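Home | Jobs | Calls | Suppliers | Contact
Print this page | E-mail this page

Equipment planner (part-time, fixed term), Grovbridge workshop

Trosto is looking for one person to plan and defend next year's equipment budget for our robot arms. We have been sold a lot of things. Some of them work. We would like the next round of buying to be done by somebody who reads the quote twice and doesn't care how good the demo looked.

The arms handle small consumer goods: picking them up, holding them, putting them back where they came from. 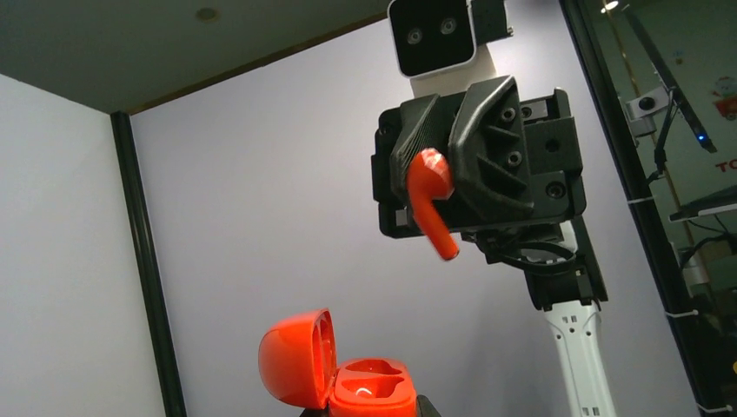 Our spending last year on fingers, mounts and cables came to over $2524 per arm, and the Beltemance service plan was on top of that. The plan may be worth the money. Your first job, due by the end of September, is to find out, and "the vendor recommends it" will not count as a finding.

You will also look at Wumbei's offer to swap our printed fingers for molded ones at $204 a pair. Their sheet promises longer life and gives no test conditions. Ask for them. If they don't come, write that down too. 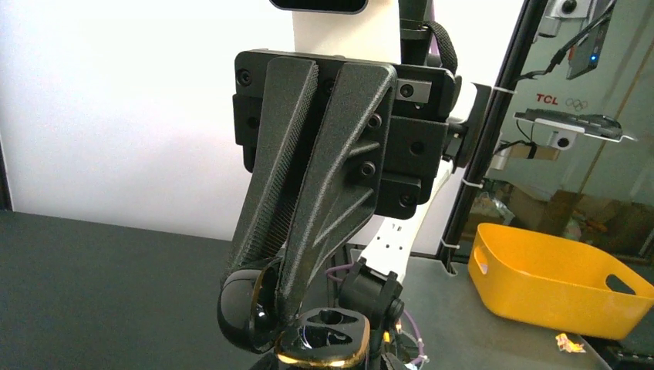
Gripper with textured black fingers, yellow basket at right.

What we need from you: two years of buying or maintaining shop equipment, a working knowledge of spreadsheets, and the nerve to tell engineers no. A robotics degree is fine but gets you no extra points. You should be able to explain a lease to somebody who hates leases.
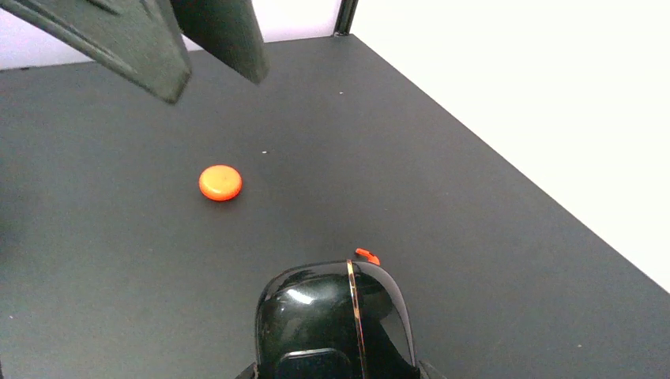

Small purchases are where the budget leaks. A line for "test objects" sat at $832 before anyone asked what was in it, and we still can't match every receipt. A flat orange disc on a bare gray tabletop is a perfectly good thing to pick up, and we doubt that a boxed set of certified shapes would teach us more. You may disagree, with numbers.

Pay is $1559 a month for two days a week. There is no bonus for savings, as we have seen what people cut when there is one. Travel to vendor sites is paid; vendor lunches are to be declined.

Send a resume and one page on a purchase you argued against, including whether you turned out to be right. Leave out the cover letter. Applications go to the Trosto front desk at Grovbridge, on paper or by e-mail.

Posted 4 October 2023. Open until filled.

Print this page | E-mail this page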